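Clisum Students Teach Two Robot Arms to Help With the Laundry
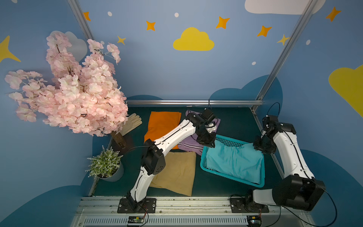

Laundry practice in the Clisum robotics club's workcell, with folded clothes on the table and a turquoise basket by the right arm.

GOMOMTHORPE, 12th November. Folding a shirt takes most of us a few seconds. Getting two robot arms to do it together is keeping the Clisum School robotics club very busy this fall, and the students are loving it!

The club began the laundry project in June with a grant of $3977 from Bavico, a local machine shop. Members have set themselves a goal of 150 practice runs before the Chávez Cup, the regional student contest, where each team gets 90 minutes to show its robots at work on an everyday chore.

Students work in teams of 3. One team looks after the arms and wiring, another writes the code, and a third sets out the clothes and keeps the logbook (which is already on its second binder). Teams trade jobs every few weeks so that everyone gets a turn at everything.

Cloth is a tough subject for a beginner. It bunches up, slides and never lands the same way twice, so there is always something new to try at the next meeting.

The club meets after school in the Clisum workshop and welcomes new members from every grade. No coding experience is needed. Families who would like to visit a practice can sign up at the school office.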